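Sovano Handling Project
Progress report to Raptis Fund, December

Work package 3: hand-held gripper demonstrations, Skirham site

Recording is behind plan. The target for this period was 1,000 usable demonstrations with the hand-held grippers, and we stopped with 200 still to do. Recording was halted after a fault in the finger pads, and it stays halted until the steps below are finished.

The fault showed up as missed closures. The operator closed the gripper on a package, the width reading said it was held, and the package slid out during the lift. We first blamed the width sensor and lost time recalibrating it. The sensor was fine. Wear on the inner faces of the pads had changed the contact area, so thin and glossy packs were being held at one edge only.

We went back through the recordings and marked 49 for removal. None of them had gone into the training set. No one was hurt and no goods were damaged beyond one crushed carton. 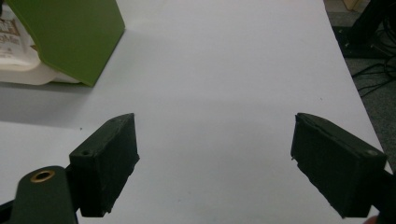

Gekby, who will run the trained arm on their packing line, replied that the pads worry them less than the reading does, and that a gripper which reports a hold it does not have should count as a safety matter and be logged as one. We agree. It has been entered in the risk register and the arm will not be run near staff until it is closed.

Steps agreed:

Pads are now inspected at the start of each session, and any pad with chips on its inner face is replaced.
The closing check will compare width with motor load on the arm. The hand-held units have no motor, so there we will use a pull test.
A harder pad material is on order. We will cycle it 4,000 times on the bench before it is used for recording.

Spending is within budget. The new pads come out of the consumables line. We ask that the delivery date for the full data set be moved by one month.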